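**Re: Luvirville prosecutor taken off the Hostar paving case**

**ridgeline_k**

For anyone who missed it, the district office in Luvirville confirmed on Thursday that the lead prosecutor on the Hostar paving case has been moved to the appeals section. The indictment was supposed to be filed this month. Two of the company's managers have already been released pending trial, and the new prosecutor has asked the court for 14 more days to read the file.

The office says it was a routine rotation. I don't buy that. You don't rotate the person who wrote the case right before it gets filed.

**mapleandpine**

They rotate people every June. They did it last year and the year before. I worked in the building across the street and the moving carts came out at the same time each summer.

I agree the timing looks bad, but looking bad and being bad are separate questions. The releases were ordered by a judge, and the judge has not been moved.

**ridgeline_k**

The judge who signed the search warrants was moved, though. That was in May. So that's one judge and one prosecutor, both on the same file.

**tollbooth50**

The warrants judge went to family court because she applied for it. It was on the posted list. People keep repeating this one.

What worries me more is the evidence. The Esel paper reported that the phones taken in the Phan Street search were never copied at the lab. If that is true, the new prosecutor is starting with half a file.

**ridgeline_k**

I saw that. It would explain the extra 14 days, I guess. It doesn't explain why the old prosecutor couldn't stay on for two weeks and finish.

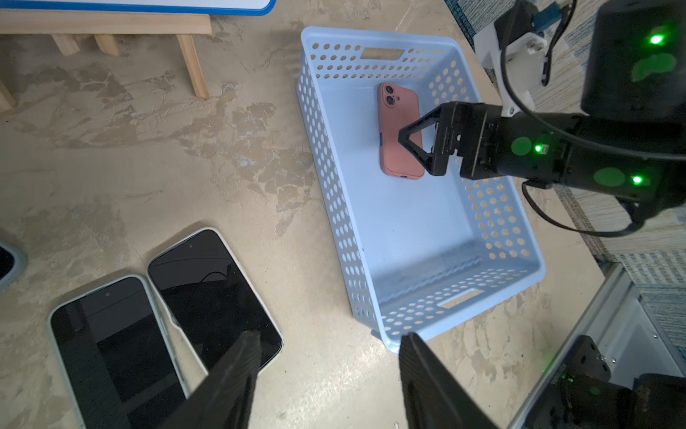
Evidence rules in this county are looser than people think. I sat through the public part of the hearing and the defense spent most of the morning on how the phones were stored between the search and the lab. The clerk's log had one line for all of them, with no bag numbers and no signatures. A phone in a dusty pink case lying in a blue plastic basket is easy to recognize if there's only one of them, but "phone, used" written on a log tells you nothing when there are several to keep apart. The defense asked who had the key to the storage room and got two different answers. I'm not saying anyone tampered with anything. I'm saying a new prosecutor can walk in, look at that log and decide the whole Phan Street search isn't worth defending.

**mapleandpine**

That is a fair point about the log. It also cuts against your theory. If the chain of custody was sloppy, it was sloppy under the old prosecutor. Maybe that's why they moved him.

**ridgeline_k**

Then they should say so. The statement said "routine."

**quarterlot**

They can't say so. It's a personnel matter and the case is still open. Anything they said about the old prosecutor's work would be in a defense motion the next morning.

I have read the public part of the court file, all 50 pages. The paving invoices are the case. They came from the city's own records, and nobody had to search a house to get them. Throw out every phone and you still have the city paying for the same stretch of road twice.

**tollbooth50**

The invoices show the city paid twice. They don't show who at Hostar knew about it. The messages were supposed to do that. Without them you get a fine for the company and the managers go home.

**quarterlot**

Possible. I think there's enough with the signatures on the second set, but I'm not a lawyer.

**mapleandpine**

Does anyone know if the bar association in Esel is going to comment? They did on the water board case.

**tollbooth50**

I called and they said they don't comment on reassignments. They were polite about it.

**ridgeline_k**

I've put in a records request for the reassignment order and the list of everyone moved this month. If it's a long list with people from every section, I'll come back and say I was wrong about the rotation. If it's two names, I'd like to hear what mapleandpine thinks then.

**mapleandpine**

Fine by me. Post the list either way, please, and the date on the order too. If it was signed before the managers were released, that matters.

**ridgeline_k**

Will do. The form says they have ten working days to answer.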